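Reseña: jornada de puertas abiertas de Sotik, célula de dos brazos para menaje

Valoración: 4 sobre 5 la demostración, 3 sobre 5 la organización

Fui el 7/13/24 a la nave que Sotik tiene en el polígono de Prernutau. Llevaba meses recibiendo sus correos y en el taller nos planteamos automatizar parte del empaquetado de vajilla, así que me apunté al turno de la mañana. Éramos 13 en el grupo. La inscripción costaba 4 euros e incluía un café y un folleto que repite lo mismo que la web.

La primera parte es una charla de Ginette Leclerc sobre la historia de la empresa. Se alarga. Quien vaya solo por los robots puede llegar media hora más tarde y no se pierde nada.

Lo interesante viene después, en la sala del fondo, donde Tadhg Brophy enseña la célula de dos brazos. Trabaja sobre una mesa blanca cubierta con papel marrón, y las piezas son un vaso blanco de caras planas y un árbol de madera para colgar tazas. Me pareció buena elección: un objeto así, con aristas y abierto por un lado, da bastante más guerra que los cubos de colores que sacan en las ferias.

Brophy dividió la explicación en dos partes, el agarre cerca de la mesa y el paso de un brazo a otro. Las pinzas son negras, de dos dedos, y en una se lee ROBOTIQ en la carcasa. Los cables van por fuera de los brazos, con bastante holgura. A mí eso me preocupa – en nuestro taller se engancharían con el borde de las cajas – y así se lo dije. Respondió que para producción se puede pedir otro recorrido, con presupuesto aparte.

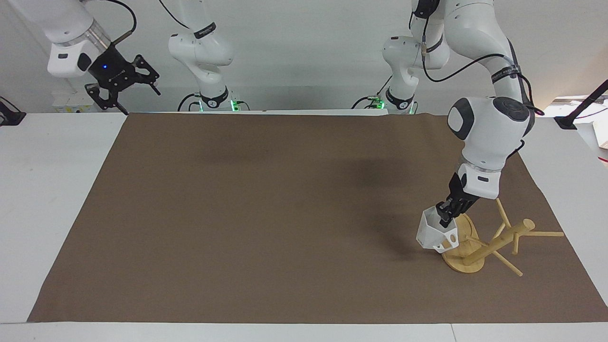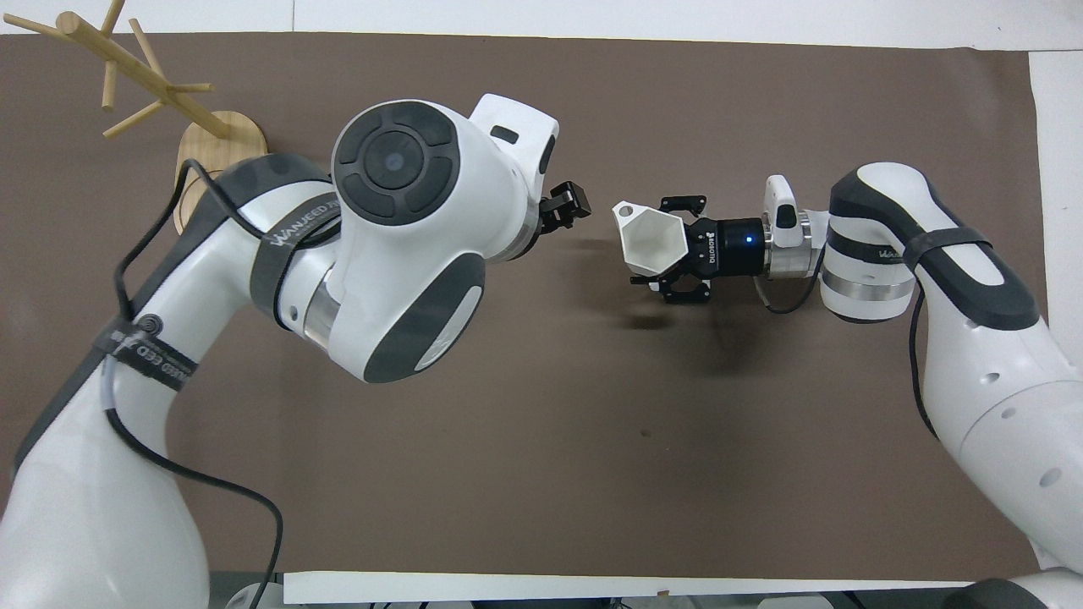 La célula de dos brazos de Sotik, con el vaso blanco en una de las pinzas y el árbol de tazas sobre el papel marrón.

En el turno de preguntas, Nantana Panyasiri quiso saber qué pasa si cambia la forma de la taza. La respuesta fue clara: hay que volver a preparar el agarre, y el tiempo depende de la pieza. Agradecí que no prometieran otra cosa. Sobre el precio fueron menos claros. Solo conseguí que me dieran la tarifa del curso de iniciación, 158 euros por persona, en marzo y en grupos pequeños.

Lo peor fue el espacio. La sala es estrecha y desde la segunda fila se ve regular. Tampoco hay dónde sentarse, y para una visita de toda la mañana se nota. El aparcamiento está bien señalizado y el autobús 68 para en la misma puerta, aunque los sábados pasa poco.

¿Recomendable? Para quien esté comparando proveedores, sí. Se ve el equipo de cerca si uno se coloca delante y se puede preguntar sin que intenten venderte nada en el momento. Para ir con niños o por curiosidad general me parece demasiado técnica – no hay nada que se pueda tocar. Yo he pedido una segunda cita para llevar nuestras propias tazas, que tienen el asa bastante más gruesa de lo normal.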